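# Dish station cells at Grustesau: what changes for canteen staff

Opened by **canteen_ops** on the Zatar staff forum, 7th July
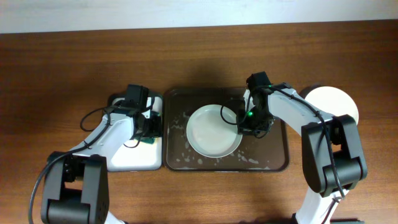
## Original post – canteen_ops

Colleagues are aware that the Grustesau canteen has been preparing to move part of its dish work to two-arm stations. At this stage the arms work with a sponge, plates and trays at a table. Loading the racks, scraping, glassware and all knives remain with staff.

Management has asked that questions be collected in this thread before the consultation meeting. The points already settled are as follows:

- The trial covers 4 stations.
- No position will be removed during the trial period.
- Each shift will have one person assigned to the stations, at the existing pay grade.
- The written procedure was issued in April and is kept in the shift office.

Please keep replies to working conditions. Purchasing questions belong in the other thread.

## Reply – latebell

I thank the department for opening the discussion. My concern is the third point. The person assigned to the stations will be expected to clear faults, change sponges and keep the area clean, and will also be called to the counter when the line is long. Those are two jobs. If the duties have grown, the grade should be reviewed before the trial and not after it.

## Reply – rack_and_roll

I do not fully agree with the previous poster. I have worked the dish room for 10 years, and the hardest part of it is standing at the sink with wet hands for a full shift. If an arm takes the sponge, I will gladly watch over it. The grade can be discussed when we know what the work is.

My own question is about the trays. The brown ones show every drop, and we presently wipe each of them before it goes back to the counter. Who decides that a tray is clean enough – the station or the person beside it?

## Reply – canteen_ops

The person decides. Section 2 of the procedure states that no item returns to the counter until a member of staff has looked at it. Any item may be sent back without giving a reason.

## Reply – latebell

Then the procedure should also state how many items one person may be asked to check. At lunch on a full day we serve 644 meals. A rule that requires a person to look at everything, with no limit on pace, moves the strain from the hands to the eyes and the back. Staff at the Yoshida building raised the same matter when their tray return was automated, and they obtained a fixed break of 20 minutes.

## Reply – trultomitz_rep

I write as representative for the Trultomitz site, where a similar trial is planned. We would support a fixed break, and we ask for two further items in writing:

1. Station records are not to be used to assess individual staff.
2. Any member of staff may stop a station, and stopping it will not be held against that person.

## Reply – rack_and_roll

I support both of those. On the break, I would prefer that we rotate between the station and the counter during the shift. A single long break suits some of us, but those with early starts would get more from a change of task.

## Reply – latebell

Rotation is acceptable to me if it appears on the posted schedule. It should not depend on who happens to be free.

## Reply – canteen_ops

The break, the rotation and both items from Trultomitz have been added to the agenda. The grade review has been added as a separate item, and the disagreement on its timing will be recorded as it stands here. Station records are at present seen only by the maintenance team – I will ask for that to be confirmed in writing. The thread remains open for further questions until the agenda is printed.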